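Willwood Automation Lab
Open Day: Frequently Asked Questions

When does the demonstration run?
Sessions start at 10 a.m. and repeat every 40 minutes until mid-afternoon. The December open day follows the same program.

What is being demonstrated?
Memory module handling inside a desktop computer. The tower lies on its side on the slatted work table, and the arm works from above with a two-camera setup: one fixed view of the table and one at the wrist. 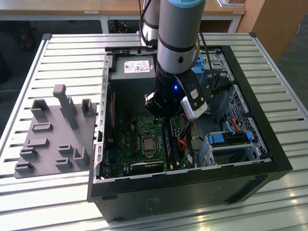
Each session lasts roughly 7 minutes, followed by questions at the rail. Staff from Justulis, who wrote the control software, attend the morning sessions.

Why use computer memory as the task?
The slots are narrow and the module has to be square to them before any force is applied. Small errors in angle matter more here than in ordinary pick-and-place work.

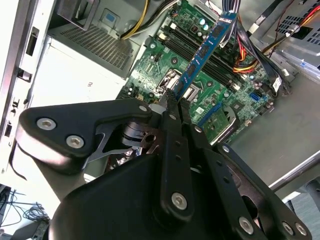 Gripper fingers at a blue memory module, above the slots on the motherboard.

Are the computers new?
No. They are retired office machines supplied by Clendeo, and models vary between sessions.

What does the grey plate beside the case do?
It is a 3D-printed fixture with raised holders, fixed in the same orientation for every session.
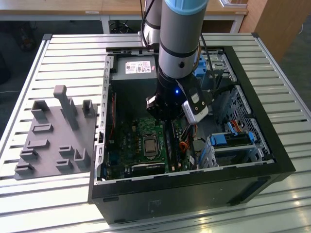
How many visitors can attend each session?
Capacity is 70 for the building, with smaller groups admitted to the demonstration area in order of arrival. Bookings are not taken.

Can I operate the arm myself?
Visitors do not operate the arm in this demonstration. A separate bench in the Macaraeg Room has a training unit for ages 7 and up, under supervision.

What does the wrist camera show?
A close view past the gripper linkages to the board. Cables and the gripper's own parts hide some of the work area, so the feed is best read together with the fixed view.

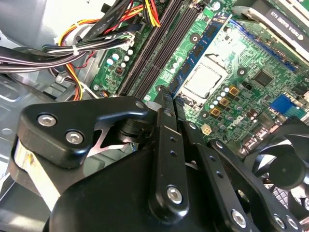
Both feeds go to the wall monitor with a short delay. Flash photography is not permitted during a session, as reflections off metal parts affect the cameras.

Is there parking?
Use the north lot. The accessible entrance is on the same side of the building.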